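28 Jul 2019
Stone bench, Zustimham

Sealer claims again. Ernbridge sent over the Holovko leaflet with the last delivery and it now says the stuff "protects marble from acid." The March leaflet said "protects marble from stains," and as far as I can tell from the can it's the same product at the same price. Stains and acid are two different problems. A stain is something going into the stone. An etch is the surface of the stone being eaten. A sealer that sits in the pores can slow the first. I don't see how it does anything for the second, and the leaflet doesn't say how either. It has a drawing of a shield.

Teun thinks I'm being unfair and that the newer can may have changed. Fine. So I tested it.

Stock: 23 offcuts of calcite marble, all from one slab, all honed to 1000 grit on the wet wheel and left on the rack to dry. I wanted more but the rest of the slab had a resin-filled crack running through it, and resin would have mucked up the oil drops. Backs numbered in pencil. I had Thulani shuffle them and do the coating while I was out of the room so I wouldn't know which was which. He kept the key in his own book.

Three groups: bare, one coat, two coats. Wipe on, wait, buff off, per the can. The can says wait "until hazy," which is useless as an instruction, so we settled on 30 minutes for everything. Thulani says the second coat went on like it had nowhere to go and most of it came off on the rag. That matches what I've seen before on dense stone. People put on a second coat anyway and feel better.

Drops: olive oil, black coffee, lemon juice, white vinegar. One drop of each per offcut, same pipette, rinsed between. Watch glass over the coffee and the oil. Left the acids open.
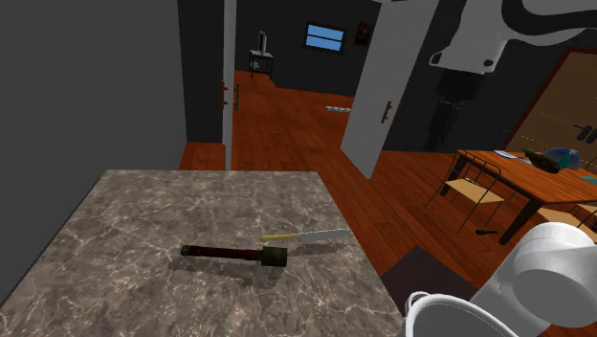

Gray-brown marble, pale veins, knife with the yellow handle. Busy patterning.

Results, before I saw the key:

Oil. Clear split. Some pieces had a dark ring that was still there the next morning, others wiped clean. Nothing in between except number 14, which had a faint ring on one side only. It may have a softer vein there.

Coffee. Less clear. I could sort them into "brown" and "a bit brown" but I wouldn't bet on my sorting. Teun sorted them separately and disagreed with me on several. The leaflet photo of the coffee test shows a perfect white tile next to a filthy one. I'd like to know how long they left the filthy one.

Lemon and vinegar. Every piece etched. Dull spots on all of them, you can feel the edge with a fingernail on the lemon ones. I could not pick coated from bare, by eye or by touch, under the raking lamp or in daylight. Teun couldn't either, and he wanted to.

Then the key. The oil sort was right on every piece bar number 14, which was a one-coat. One coat and two coats looked the same to me on oil. The coffee sort was a bit better than guessing for me and about what you'd expect from guessing for Teun. The acid sort was nothing at all.

So the can does what the old leaflet said and doesn't do what the new one says. Objections I can think of against myself: it's one slab; it's honed, and a polished face might start out tighter; one drop size; and a full day of cure before testing when the can says "best after several days." I'll leave some coated pieces on the rack and repeat the lemon in a while. I don't expect a change. If it takes a week to become acid-proof they ought to print that in big letters.

Side note on patterned stone. The showroom at Raltport puts the sealer demo on the busiest slab they have, all patches and veins. You could spill half a lunch on that and not find it. I asked whether they had the demo on something plain and was told customers find plain stone "cold." Maybe so. It is also where you can see the dull spots. Any demo we run here goes on the plain stuff, honed and polished side by side, under the lamp, with the bare piece left in.

Same goes for the water bead trick. Beading tells you the surface is repelling water today. It tells you nothing about oil next month and nothing ever about lemon. Fresh wax beads beautifully. So does a greasy thumbprint.

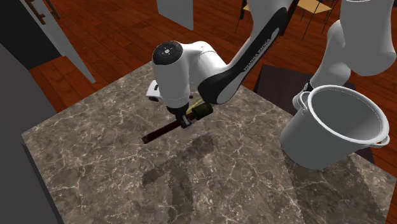 Will sealing a marble kitchen top stop lemon juice from leaving dull marks?
Expect the marks with or without sealer, at least going by our offcuts. Wipe up acids right away, use a board, and if a dull spot bothers you, a honed top can be rubbed back far more easily than a polished one.

That's more or less what I'd like on the sheet we hand out. Teun wants to add "results may vary." They didn't vary, so I'd leave it out.

To do:
Ask Ernbridge who wrote the new leaflet and what they tested on. Ask for the time on the coffee photo.
Repeat lemon on the cured pieces. Thulani to keep the key again.
Get a few polished offcuts, same slab if any are left.
Cut number 14 through the ring and look at how deep the oil got.
New pipette bulb, the old one drips when it's warm.
Take the shield drawing off the counter display until someone can tell me what it's shielding.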